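打印本页 | 用电子邮件发送

别再问画师"你粉丝多少"了

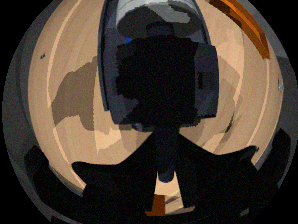 三维渲染图:浅棕色木纹台面与黑色机械夹爪

上个星期二晚上,我跟一个想约稿的朋友聊天。她看中了一位画头像的插画师,风格喜欢,价钱也合适,聊到最后突然冒出一句:"可是她才400个粉丝,靠谱吗?"

我当时正在吃面,差点呛着。400个粉丝怎么了?400个人挤进我家客厅,我连站的地方都没有!

我自己画了好些年头像,大头小身子的那种卡通像,给情侣画、给猫画、给人家退休的爸爸画。所以这篇文章你就当是一个画画的人发牢骚好了,我不打算装公正。

先说说我认识的几个人。Nerea Nieto 画线稿特别干净,一笔下去就是一笔,从来不靠滤镜救场。她早年在网上发过明星的同人头像,有一张被人转来转去,粉丝一下子涨了不少。大家都恭喜她,我也恭喜了,还酸溜溜地请她喝了杯奶茶(她付的钱,哈哈)。后来她跟我说,那之后有大半年她不敢画别的。只要发一张风景,底下就有人问:"什么时候画下一个明星?"她真正想画的是她外婆家那条街上的店铺招牌,画了一整本,一张都没发。

我翻过那本子,真的好看。有一家修鞋铺的招牌,字都歪了,她连歪的角度都舍不得改。这种东西放到网上能有几个赞?我猜不多。可是你要问我她最好的作品是哪些,我会毫不犹豫地说是那一本。

另一位 Gonzalo Miranda 正好反过来,他压根儿不在乎有没有人看。他在一个叫 Flunusano 的小网站上放画,那网站慢得要命,点开一张图我可以去烧壶水。他的客人全是熟人介绍来的,画完一单接一单,日子过得比我安稳。你拿粉丝数去量他,他大概等于不存在,可人家的排期表比我的满多了。

所以我对"粉丝数等于水平"这个说法一直很不服气。粉丝数说明的是有多少人在某个时候顺手点了一下。顺手点一下的理由可多了:画的是当红的明星,发的时间赶巧,配的音乐好听,或者单纯是手滑。我自己就关注着一个卖拖鞋的账号,到现在也没想起来是为什么。

也有朋友反驳我。Siobhán Scanlon 就说,你别太清高,人家客人隔着屏幕,不认识你,不看数字看什么?她这话我想了好几天,觉得有道理,但只有一半道理。隔着屏幕确实要找个凭据,可凭据又不是只有那一个。你可以看她最近的画跟三年前的画有没有变化,可以看她怎么画手(画手!一看就知道功夫),可以看她愿不愿意把草稿给你瞧。这些哪一样不比粉丝数实在?

再说价钱。我见过一位很年轻的画师,一张头像只收90块,画得细得吓人,连毛衣的针脚都画出来了。我忍不住私信她,问她为什么不涨价。她回我:"我粉丝还没到那个数呢。"看得我心里很不是滋味。她花在那件毛衣上的时间,跟多少人关注她有什么关系?裁缝给你改条裤子,会先报一遍店门口今天走过了多少人吗?

我后来劝她涨到100块,她犹豫了半天,涨了。对,就涨了10块,我也服了她……不过总算是个开头吧。

还有一件事我憋了很久,就是那些画师介绍页。你随便搜一个年轻插画师的名字,出来的页面十有八九是同一个写法:生日、星座、粉丝多少、画过哪些名人。看完一整页,我还是不知道这个人用什么画,喜欢谁的颜色,最怕画什么。Lucrezia Pace 被一个网站写过这样一篇,她截图给我看,说自己读着像在读超市小票。里面连她的鞋码都写了,偏偏没有一句提到她那组画了两个冬天的水彩夜景。我气得比她还厉害。

要是让我来写,我就写她调蓝色的时候总要先掺一点点赭石,写她画窗户从来先画窗帘,写她有100多支笔,常用的就3支。这些才是看画的人会想知道的吧?至少我想知道。你知道她先画窗帘,再回头去看那些夜景,会忍不住一扇窗一扇窗地找过去。

说到这里我也得老实交代,我自己的后台数字,我也天天看。早上起来牙还没刷就看,掉了两个粉能难受到中午,涨了一个又美滋滋的,没出息得很。Remedios Robles 教过我一个办法,把应用挪到手机最后一页,跟计算器和指南针放在一起。我试了,坚持了一个多礼拜,然后我的手指就把路记熟了,闭着眼都能划过去。

所以我没资格叫谁把数字戒掉,我自己都没戒。我只想请各位约稿的朋友,下次看上一位画师,先把她的画从头到尾翻一遍,翻到最早那几张丑的也别停。喜欢就去问档期,问能不能画你家那只斜眼的猫。粉丝那一栏,等付完定金再看也来得及。

我那个朋友最后还是约了。稿子还在画,昨晚收到第一版草图,她发给我,附了一长串感叹号。她想画的是她和她妹妹坐在 Nivthorpe 老车站的长椅上,草图里连两个人抢一包薯片都画出来了。

最近文章
· Ilisness 画展看完,我只记住了一把椅子
· 给宠物画像,到底要不要画项圈
· 数位笔尖磨平了还能用多久
· 客人说"你随便画",我该不该信

联系我们 | 版权所有,未经许可请勿转载 | 返回顶部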